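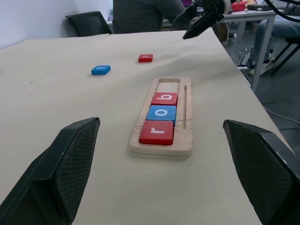 Word lists for the Mendov spelling club, grades 1 to 4. Plain text, one word per line, lowercase. No audio yet.

## whats in here

- `short/` three letter words, 600 of them, checked by Marta Palamarchuk
- `blends/` bl, st, tr etc. Almost 127 so far, still adding
- `tricky/` said, does, laugh. Marta's list, dont reorder, the worksheets read it top to bottom
- `names/` first names kids asked for. Not for tests

## format

UTF-8, no header row. A `#` at line start is a comment. Blank lines get skipped. American spelling only (color, gray, plow). If a word has two spellings, pick the one in the Tornari reader and put the other in a comment.

## making a worksheet

Open `sheet.ods`, paste five words in column A, print. Landscape or the lines run off the page. Bigger sets go in the Zullby template, same idea, two columns.
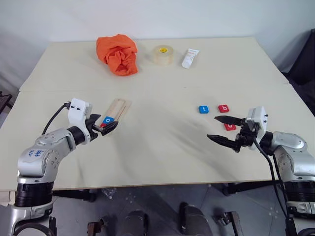 *Craft sticks and letter tiles, tape and cloth farther back.*

## known problems

- `short/` has "cot" twice. Will fix
- no plurals anywhere, on purpose for now
- "read" is in tricky AND blends?? it has no blend in it, take it out
- old Cifuentes list had curly apostrophes, most are gone, grep before you print

## changes

17/04/2025 split short/ by vowel, dropped words no kid knew (fen, sot, vat). Marta wants vat back.

## using it

Copy it, print it, change it. If you find a mispelling tell me, send the file name and the line.

Roksolana Kuzmenko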